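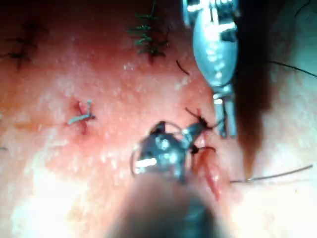

Curved needle in the jaws at the upper end of an incision, with short black thread ends beside it.

Print this article | E-mail this article

The arc and the thread

Closing a small incision takes one needle, one length of thread and a sequence of turns of the wrist that has changed little in decades. The details are where the work goes wrong.

A surgical needle has three parts. The point enters the tissue, the body carries the curve, and the swage is the end where the thread is fixed. On older needles the thread passed through an eye, as on a sewing needle, and the doubled strand made a larger hole than the needle required. In a swaged needle the end of the thread is seated inside the metal, so that needle and thread pass through as one line of nearly constant width.

At Oravec, where Oľga Hrnčiar runs the suturing course, students spend the first 7 sessions on needle handling alone. They tie no knots in that time. Hrnčiar regards most poor knots as the result of a poor pass made half a minute earlier.

"They look at the knot because it is the part that shows," she says. "I look at the two holes. If the holes are level and the same distance from the edge, I already know the closure will lie flat."

Needles are described by the fraction of a circle they cover. A three-eighths circle suits skin and other surfaces with room on both sides. A half circle needs less sideways travel and comes up sooner, and for that reason it is preferred in deeper or narrower spaces. The price is a larger rotation of the driver for each pass. A user accustomed to the flatter curve tends to stop rotating too early and then push, and a pushed needle tears the entry hole into a slot.

The grip is the next decision. The body is usually taken between one third and one half of the way from the swage to the point. Gripped nearer the point, the needle is steady but runs out of usable length before it emerges. Gripped on the swage itself, it can bend or turn in the jaws, and the joint with the thread may be crushed. For an ordinary pass the needle stands at a right angle to the jaws and the point meets the surface at a right angle as well. 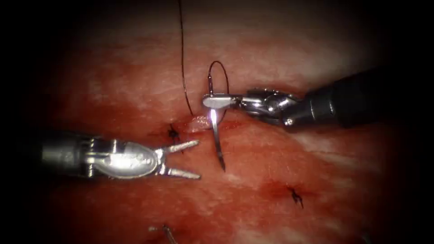 Needle held with the point down and a loop of thread arching over the closed jaw. The jaws at left are open.

Both conditions are hard to keep when the needle is being adjusted in midair. The common method is to let the second instrument take the needle or the thread close to it, loosen the first, correct the angle and close again. Hrnčiar allows her students as many corrections as they like before the point touches. After that she allows none. A needle that has started in at the wrong angle is backed out along its own curve and started over.

Depth and spacing follow from the thickness of what is being closed. The two sides of a stitch should match in depth and in distance from the edge. When one side is shallow, the edges step, with one riding above the other. When the stitches are set too far apart the incision gapes between them, and when they are too close the tissue in between is squeezed on both sides and its blood supply suffers.

Thread brings its own set of compromises. A single filament slides easily and leaves little room for bacteria, but it keeps the bends it had in the packet and its knots need more throws to hold. Braided thread is softer and grips itself well. It also drags. Dark dyes are common in both types for the plain reason that a black or violet strand is easier to follow across a red surface.

Packet memory was the complaint that led Sistis, a supplier of practice material, to change its winding last March. The strand now lies in a flat oval track in place of a figure eight. Stilteck kept the older pattern and recommends a slow, gentle pull along the strand before use. Oravec stocks both. Hrnčiar's notes from the changeover record 9 kinked strands in a box of 50 with the older winding, all from students who had skipped the pull.
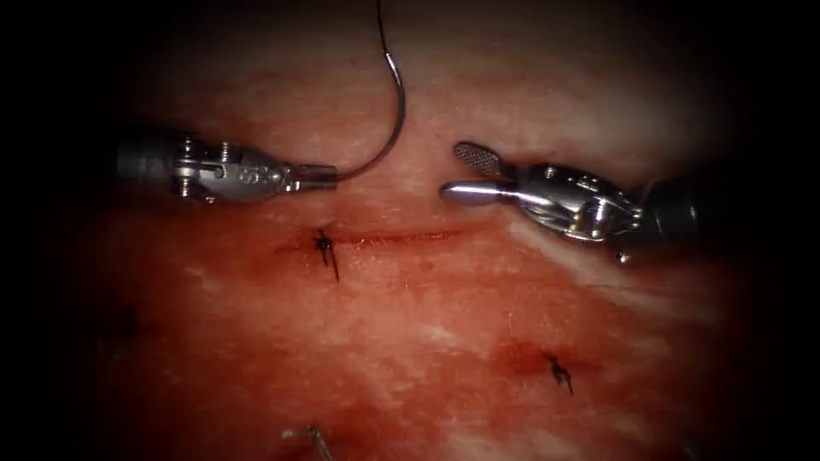 Length is a separate question. A long strand saves reloading but has to be drawn through at every stitch, and each draw is a chance for it to catch or saw at the hole. For single interrupted stitches tied with instruments, the course begins with strands of 15 centimeters. The tail left on the far side is kept short, since a long one tends to be picked up along with the working strand and pulled into the knot.

The first throw brings the edges together and should do no more than that. Edges that blanch are too tight. Tissue commonly swells after closure, and a stitch that looks firm at the end of the procedure may be cutting in by the next morning. The second throw goes in the opposite direction and is pulled to the opposite side, which squares the knot. Throws laid in the same direction make a granny knot, and this will slip under load, sometimes well after the ends have been trimmed.

Trimming is the last step and gets the least attention. Ends cut flush with the knot leave nothing to spare if it settles. Ends left long irritate the tissue around them or catch in the next stitch. Hrnčiar teaches a few millimeters, with slippery single-filament thread left slightly longer than braid.

A second article will deal with running closures, where one strand serves the whole incision. It will include bench notes on knot strength supplied by Selletel.

Print this article | E-mail this article

Contact us | Copyright, all rights reserved | Back to top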